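The short list for a small table

Serving trays have grown over the past decade, and tables have not. A standard café tray now takes up more than half the working surface of a two-person table, which leaves the diner to stack, shuffle or eat over the edge. Clementina Abreu has spent much of her career on this problem. As head of tableware at Belleo, she sizes trays, plates and bowls as a set, beginning with the table and working inward.

Her method is plain. She measures the depth of the table, subtracts a margin at the front for forearms, and divides what remains between the tray and the largest plate. Anything smaller has to sit on one of those two. "A bowl with its own place on the table is a bowl in the way of something," she says.

Belleo tested the approach in January at Prudau, a lunch room with 20 tables and a kitchen that washes up to 511 pieces a day. The old service put four separate items in front of each customer. The new one puts down two: a tray, and a plate with the bowl already nested in it. Breakage was not the aim of the trial and was not recorded. Clearing time was, and it fell enough that Prudau kept the set.

Nesting has its own requirements. The well of the plate must be wider than the foot of the bowl, with enough spare width that the bowl can be lifted without tilting the plate. A bowl that fits too closely will bring the plate up with it. One that fits too loosely will slide when the plate is carried at an angle.

Rims matter as well. A raised rim on a tray stops a cup from travelling, but a high one makes it hard to slide a plate off. Abreu prefers a low rim with rounded corners, which can be wiped in one pass. Square corners hold crumbs and grey water.

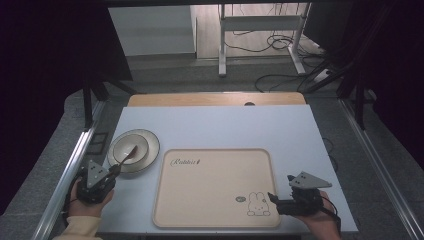 Colour is the last decision, and the one buyers argue over most. Alistair Moffat, who purchases for the Biment group of cafés, favours a narrow range of neutrals so that replacements can be mixed with older stock. A beige tray beside a cream plate and a white bowl will pass as a set, even when the tray carries brown lettering and a rabbit drawn in thin lines. Moffat has no objection to a motif, provided it stays near the corners. A drawing in the middle of a tray spends its life under the crockery.

Cutlery remains unresolved. A spoon left in a nested bowl raises the centre of gravity and catches on sleeves. The supplier Nikzad offers a short spoon to suit, at 86 cents apiece, though Abreu finds the handle too light. She is testing 2 longer versions – one with a flattened handle, one with a slight hook – and expects to choose between them once the samples have been through the dishwasher.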